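Why I stopped buying sets with instructions

When I moved to Curmont I was surprised how many toys my neighbors had. The children had a room only for toys, and still they said they were bored. In my childhood we had one bag of blocks for three cousins, and we fought over it, but we played every day.

I do not want to say that old times were better. My opinion is smaller than this. I think a toy which can be finished is a weak toy. Last year I bought a castle set at the Kairys shop, 349 pieces, for my son. He built it in one evening, very carefully, page after page. Then it stood on the shelf and we were afraid to touch it.
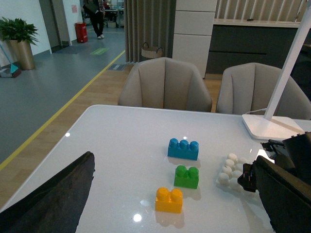 2 min read

A few simple blocks ask more from a child. There is no correct page. A blue one can be a bus in the morning and a bed for a mouse after lunch, and no adult can say that it is wrong.

Some parents answer me that instructions teach patience. I agree, partly. My son learned to look for small parts and not to cry when one was missing. But patience is also to sit with nothing to follow, and this he had to learn later.

In May the library on Gruna street has its toy exchange again. Last time I paid 60 cents for a bag of mixed blocks - with no box and no picture on it. I will bring the castle, if my son permits. For now he says no, and the castle is his.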